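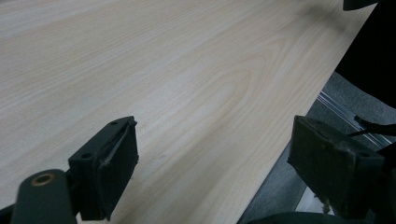

The Conetwood top, light wood-grain finish. Edge is nice and straight.

Quick one, typing this on my lunch break. Got the Conetwood table in May so it's had a decent run by now. Two of us share it, mostly craft stuff, sorting, cutting, gluing, the odd lunch.

Looks first. Pale, almost cream, with soft tan grain. There's a spot with those nested ovals like you get on a real board. I like it more than I expected to. My old desk was a Kemeck in dark brown and every crumb showed. This one hides crumbs. Hides pencil shavings too, so wipe before you lay paper down. Learned that on a birthday card.

Surface is smooth. Cleans up with a damp cloth. Glue stick comes off, white glue comes off if you get it the same day. Marker, not so much, I have a faint line at my end that will be there forever. Not blaming the table for that.

Does have a bit of a sheen. Under a ceiling light you get some glare, not terrible, I just turn my chair. If you do a lot of close work get a matte one.

Assembly: 6 bolts per leg, the hex key in the box is junk, use your own. Instructions are drawings only and step 2 is backwards. Put the leg plates on BEFORE you flip it. Took me an hour and change, would of been less with help. It's heavy. On carpet it doesn't slide much, so decide where it goes first.

Wobble: none on our floor once I tightened everything again after the first week. Do that.

Now the tray. I bought the Dernero clear tray at the same time because I wanted something for beads and wet brushes that wouldn't cover up the table. 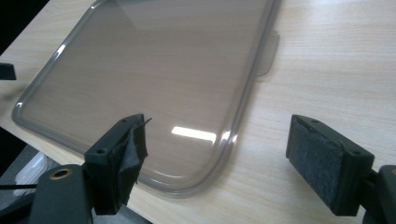

Dernero tray on the table. You can see the grain right through it.

It's a light smoky gray, not crystal clear like the listing said. Fine by me. Rounded corners, thick rim, feels solid when you pick it up by the edge. Little tab on the side, squared off, no idea what it's for and the leaflet doesn't say. Flat base so nothing rolls off to one corner.

Bad points. It picks up reflections worse than the table does, a big white patch from the overhead light right where you're looking for a bead. And it's large. Measure first. Niloufar Sharifi at work got the Hyvönen one instead, smaller, deeper, and says she'd go bigger if she bought again, so who knows.

Scratches: a few fine ones in the tray so far, none in the table that I can find. I don't cut on either without a mat.

Would I buy again? Table yes, definately. Tray yes if it's on sale. Full price is a bit much for a piece of plastic.

Table 4.5 stars, half off for the hex key and the drawings. Tray 4.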